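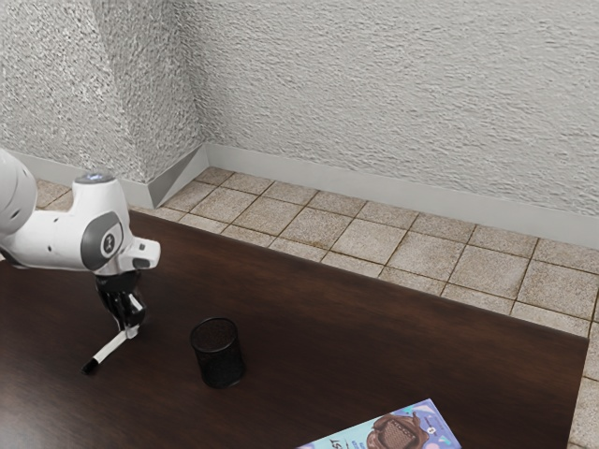

I've been driving simulated arms with a gamepad for way too long, so when Mivar put their Cassim hand controller on sale in March I grabbed one. You hold it like a flashlight, squeeze the trigger to close the gripper, and the arm on your screen goes where your hand goes. I set it up with the tabletop scene that comes with it, marker and mesh cup, and started recording demos for a pick and place task.

First evening I got 26 of them saved, and I kept 17. With the gamepad I'd have been happy with half that! Tilting is where it really shines. Getting a marker to lean the way you want is just a turn of the wrist.

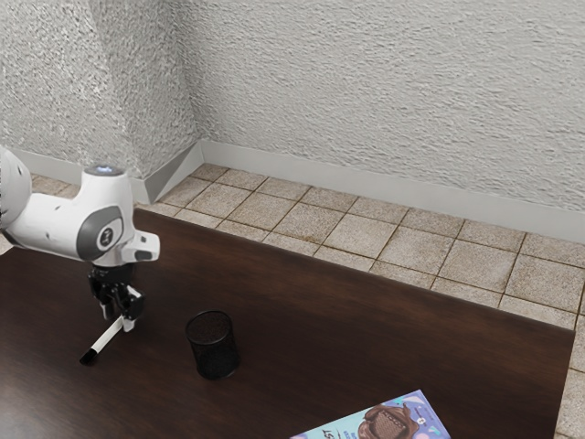

Small moves are a bit fussier. Anything close to the table, I turn the motion scaling way down (it's buried in the second settings tab, why?) and go slow. The trigger is also touchy near the closed end, so I dropped the marker more than I'd like to admit before I got the feel for it.

The strap is scratchy and the cable is too short for my desk. Replay is great though, you can scrub through a demo and trim the dithering at the start. Four stars from me, and I'd buy it again, but please, Mivar, a longer cable.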